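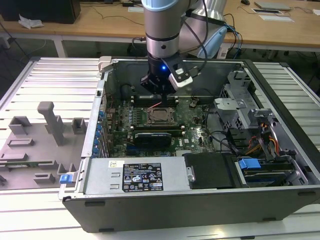
件名: Re: [大学と言論ML] Purkbridge大の新規程について(勝利宣言は早いのでは)
日付: 2024年1月16日

どなたからも返信がないようなので書きます。長くなります。急いでいる方は引用部分のあとの二、三段落だけ読んでいただければ用は足ります。

まず元の投稿を引用しておきます。途中は少し省きました。

> 皆さま、うれしいお知らせです。
>
> 昨年秋の公開討論会の中止以来、私たちが求めてきたPurkbridge大学の
> 学外講演者規程の改正が、とうとう決まりました。3月から施行されます。
> 今後は、講演者の意見の内容を理由に会場の使用を断ることはできなくなり、
> 主催学生団体が負担してきた警備費も「原則として」大学が持つことになります。
>
> Grultirenに集まった署名は3721筆です。学内の声がこれほどの規模で
> 一つになったことは、この大学ではかつてありませんでした。学長室も
> 無視できなかったということです。
>
> (中略)
>
> 討論会を中止に追い込んだ側の学生たちは、いまだに「安全」という言葉を
> 盾にしていますが、あの日Serraホールの前で何が起きていたかは、
> Carenの記事を読めば誰にでもわかります。抗議する側は最初から
> 議論する気などなかったのです。
>
> ともあれ、今回は言論の自由の勝利です。他大学でもこの規程をひな形に
> して、同じ運動を起こしていきましょう。賛同いただける方は、
> 所属先の規程を調べてMLに流してください。

引用ここまで。

先に断っておくと、私はあの討論会の中止には反対でしたし、今もそう思っています。移民政策をめぐる討論で、登壇者の片方の顔ぶれが気に入らないからといって会場を使わせないのは、大学としてみっともない。署名もしました。ですから以下は「向こう側」からの難癖ではありません。味方の出したチラシの誤字を拾っている人間だと思ってください。嫌われるのは慣れています。

そのうえで言いますが、この投稿にはうなずけるところがあまりありません。

一つ目は規程の中身です。投稿には「内容を理由に断ることはできなくなった」とあります。公開された本文を読みましたが、そう書いてあるのは前文です。前文には何でも書けます。どこの大学の前文にも、自由で活発な議論を尊ぶとか、多様な意見に開かれているとか、その手の文句が並んでいて、討論会が中止になった去年の秋の時点でも、旧規程の前文にはほぼ同じことが書いてありました。あの前文は去年、誰も守ってくれなかったわけです。今年は守ってくれると考える理由を、私は見つけられませんでした。

実際に効くのは第23条だと思います。会場使用の可否を判断する際に「予想される混乱の程度および学内の教育環境への影響」を考慮できる、という条文です。混乱の程度を予想するのは誰か。学生担当の副学長室です。どんな資料に基づいて予想するのか。書いてありません。不服があるときにどこへ持っていくのか。同じ副学長室です。

これは、いわゆる野次の拒否権の条文版でしょう。大勢で騒ぐぞと予告すれば「予想される混乱の程度」は上がります。上がれば断れる。断る側は一言も意見の内容に触れなくて済むのですから、前文との矛盾も生じません。去年の中止の理由も、発表文の上では内容ではなく「安全上の懸念」でした。つまり新しい規程のもとでも、去年と同じ中止が、去年と同じ文面でできます。違うのは、今度は根拠条文を付けられるというところで、むしろ断りやすくなったように私には読めます。

警備費についても同じです。「原則として大学が負担」と投稿にありますが、例外の書き方を見てください。「通常の範囲を超える警備を要すると認められる場合」は主催団体に一部負担を求めることができる、となっています。講演者が話題の人でなければ警備費などそもそも大してかからないので、原則のほうが適用されるのは、もともと負担が問題にならなかった催しだけです。鉢植えの育て方の講演会は無料になりました、おめでとうございます、という話です。

もう一点、投稿では触れられていませんが、申請の期限が開催の31日前になっています。旧規程では二週間前でした。これを改善と呼ぶのは難しいでしょう。政治の話というのは、たいてい急に起きたことについてしたくなるものです。法案が出た、判決が出た、どこかで戦争が始まった、そういうときに申請して、話せるのが一か月後になる。しかも教員や学部が主催する催しにはこの期限がかかりません。学生団体だけです。私は陰謀論は好みませんが、この非対称がたまたま生まれたと信じるほどお人よしでもないつもりです。

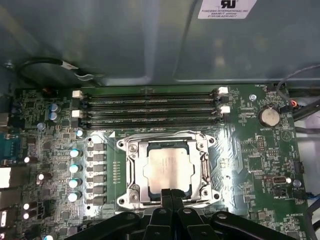

二つ目は署名の数です。ここが一番気になりました。

3721筆という数字は正しいのでしょう。Grultirenのページにもそう出ています。ただ、同じページの下のほうに、大学発行のメールアドレスで確認が取れた署名の数が別に載っていて、こちらは1704です。半分に届きません。残りは学外の人か、学内の人でも私用のアドレスで署名した人か、あるいは同じ人が二度署名したものか、区別がつかない。私自身も私用アドレスで署名したので、確認の取れない側に入っています。ちなみに私はPurkbridgeの人間ではありません。

学外の署名に意味がないとは言いません。卒業生もいるでしょうし、よその大学の学生が連帯の意思を示すのは結構なことです。しかし「学内の声がこれほどの規模で一つになった」と書くのなら、数字は1704のほうを使うべきです。しかもその数字でも「一つになった」は言いすぎで、反対の署名が別のところで集められていたことは皆さんご存じのはずです。そちらが何筆だったか、投稿には書いてありません。私も知りません。知らないのに勝ったと言うのは妙なものです。

こういう数字の膨らませ方を、私たちは相手がやるとすぐ見つけます。去年の暮れ、抗議側が「学生の大多数が開催に不安を感じている」と発表したとき、このMLでは一晩のうちに何通も、調査の回答率はどうなっているのか、設問の並べ方が誘導的だという投稿が流れました。まっとうな指摘でした。自分たちの数字にも同じ目を向けてもらいたい。そうでないと、次に私たちが何か言ったとき、回答率を聞き返されるのはこちらです。

三つ目はCarenの記事です。「読めば誰にでもわかる」とあるので、もう一度読み直しました。私にはわかりませんでした。

記事にはこうあります。開場予定の時刻に抗議の学生がSerraホールの正面入口前に集まっていた。横断幕があった。一部が扉の前に座り込んだ。大学の職員が主催者と話をし、その後、中止が告げられた。事実として書かれているのはこれだけで、あとは両方の学生の談話です。座り込みの学生が移動を求められたのかどうか、求められて断ったのかどうか、記事は書いていません。裏口を使えば開催できたのかも不明です。中止を決めたのが現場の職員なのか、もっと上なのかも出ていません。

Carenを責めているのではありません。学生新聞が当日の夜に出した記事としては、わからないことをわからないまま残していて、よくできているほうだと思います。困るのは、読む側がその空白に自分の望むものを書き込むことです。「最初から議論する気などなかった」かどうかは、あの記事からは読み取れません。談話を寄せた抗議側の学生の一人は、質疑の時間をもっと長く取ることを条件に参加するつもりだった、と話しています。本心かどうかは知りません。しかし記事を根拠に挙げるのなら、その談話だけ読まなかったことにするわけにはいかないでしょう。

私が本当に知りたいのは、むしろ大学側のことです。あの日、誰が、何時に、何を根拠に中止と決めたのか。この三か月あまり、どちらの陣営も相手の学生を非難するのに忙しく、この一点を大学に問いただす文書を私は一通も見ていません。大学にとってこれほど楽な展開はないはずです。学生どうしが罵り合っているあいだに規程を一本通して、前文で片方に花を持たせ、第23条でもう片方を安心させ、肝心の決定過程については何も出さずに済んだのですから。

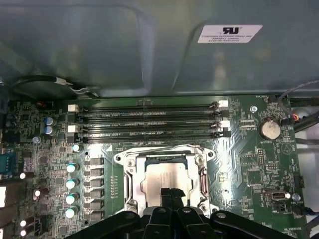
ケース内部の緑色の基板と、壁面の白いラベル

四つ目。「この規程をひな形に」という呼びかけには、はっきり反対します。

規程というものは、よそへ写されるときに悪いところから写っていきます。事務方が飛びつくのは前文の理念ではなくて、使い勝手のいい条文のほうです。第23条は使い勝手がたいへんよろしい。31日前という期限も、窓口の仕事が楽になるので喜ばれるでしょう。私たちの側から「これが手本です」と持ち込めば、先方は心おきなく採用できます。学生の要望に応えた、と発表までできる。そうなってから、あれは条文の一部に問題がありまして、と言いに行くのは相当つらいはずです。

数年前、私の勤め先でもこれに近いことがありました。掲示板の使用規則です。ある団体のビラが剝がされたことに学生が抗議して、規則が改められました。新しい規則では、ビラの内容は審査しないと明記されました。皆喜びました。かわりに、掲示できるのは窓口で日付の印を受けたものに限られ、印は平日の昼に一時間だけ押してもらえることになりました。内容の審査は確かになくなりました。ビラもだいたいなくなりました。今あの板には、自転車の防犯登録のお知らせと、食堂の年末の休業案内が貼ってあります。一月も半ばですが、まだ貼ってあります。

では何をすべきなのかと聞かれそうなので、思いつくままに書きます。まとまった提案ではありません。

第23条については、「予想される混乱」を考慮するのをやめさせるのが一番ですが、無理ならせめて、主催者と講演者の側が起こす混乱に限ると書かせること。抗議する人たちが何をするかを理由に、話す人の会場を取り上げてはいけないという、ごく当たり前の線です。それから、断るときは理由を文書で出すこと。文書が出れば、あとから比べられます。どの団体がどんな理由で断られたかが並んでいれば、内容を見ていないという言い分が本当かどうか、いずれ数字に出ます。

この「比べられる」というのは、私たちにとっても都合のいいことばかりではありません。並べてみたら、断られているのは私たちが肩を持ってきた側の講演者ばかりではなかった、という結果になるかもしれない。中東情勢の集会や、清掃職員の賃上げを求める集会が、同じくらい、あるいはもっと断られているかもしれません。そのとき、このMLで同じ熱の投稿が流れるのかどうか。過去の記録を検索してみたかぎりでは、やや心もとないものがあります。清掃職員の集会がSerraホールの使用を断られた件は、二年前に一度だけ投稿があって、返信は付いていませんでした。私も返信しませんでした。

不服申立ての先は、副学長室以外ならどこでもよいと思います。自分の出した答案を自分で採点する仕組みでなければ、当面は我慢できます。

申請期限については、教員主催の催しと同じにしろと言えばいいだけです。同じ建物の同じ部屋を使うのに、話す中身も同じかもしれないのに、申し込む人の身分で待たされる日数が変わる理由を、大学に説明してもらいましょう。説明を聞いてみたいです。

署名については、次に数字を出すときから内訳を付けてください。1704筆でも、あの規模の大学なら胸を張れる数です。わざわざ大きいほうを使って足をすくわれることはありません。

最後に、元の投稿の方が長いあいだ手間をかけてこられたことは承知しています。申請書の写しを集めたのも、旧規程の全文をMLに流してくださったのもこの方でした。その旧規程の全文があったおかげで、今回、新旧を並べて読むことができたのです。並べて読んだ結果がこの返信になったのは、ご本人には不本意でしょうが、私としては感謝しています。

新旧対照表は自分用に作ったものがあります。体裁がひどいので添付しませんが、ほしい方には個別に送ります。第23条の英語版と日本語訳で「教育環境」にあたる語の幅がだいぶ違うので、訳に詳しい方に見ていただけると助かります。私の訳では「学びの場の雰囲気」くらいにも読めてしまい、もしそれで合っているなら、話は上に書いたよりさらに悪くなります。

以上です。反論はMLのほうにお願いします。個別にもらっても同じことを何度も書くはめになるので。

コメント

匿名の読者
署名の内訳の件、知りませんでした。ページのかなり下まで行かないと出てこないですね。ただ、学外の署名も大学への圧力になったのは確かだと思うので、そこは少し厳しすぎる気がします。

在学生
Purkbridgeの学部生です。31日前というのは本当に困ります。うちのサークルは政治と関係ない映画の上映会をやっているだけですが、Serraホールを取るのに同じ書類を出せと言われました。

元の投稿者
全体としては同意できませんが、第23条については私の読みが甘かったかもしれません。対照表を送っていただけますか。「勝利」という言葉を取り下げるつもりは今のところありません。

通りすがり
長い。でも掲示板の話はうちの大学のことかと思った。

匿名の読者
反対署名の数、どなたかご存じないですか。検索しても出てきません。

元職員
大学の窓口にいた者です。「混乱の予想」は、実際には前回どうだったかと、電話が何本かかってきたかで決めていました。資料というほどのものはありません。ご参考まで。

最近の投稿

・学外講演者規程の旧版全文(Purkbridge大)
・Carenの編集方針変更について、読者からの質問
・大学は時事問題に声明を出すべきか(続き)
・Re: Re: 抗議側アンケートの設問について
・オンライン配信だけの講演会は「開催」に当たるか
・MLの引用は必要な部分だけにしてください(再掲)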